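Zodwa Fourie

Right, a little thread, as a few of you kindly asked how the bin picking is going at Nanarbridge!

1/ We wanted to know whether two arms learn floppy, tangled things better if the practice runs include the muddles as well as the tidy ones. So we kept the lot in.

2/ Over 22 trials per policy, the one trained on everything failed 3 times. The tidy-only one failed 20 (poor thing).

3/ Small numbers, I know, and one kind of part. Write-up to follow, once Jacobs has been through my commas.

Last updated: October 18, 2020
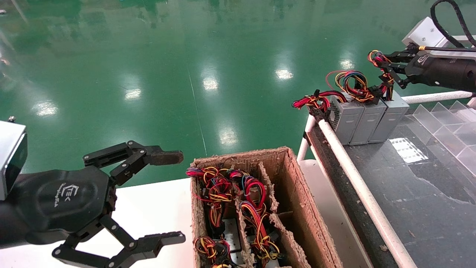 Power supplies on the conveyor, with bundles of their sort of cable in the box.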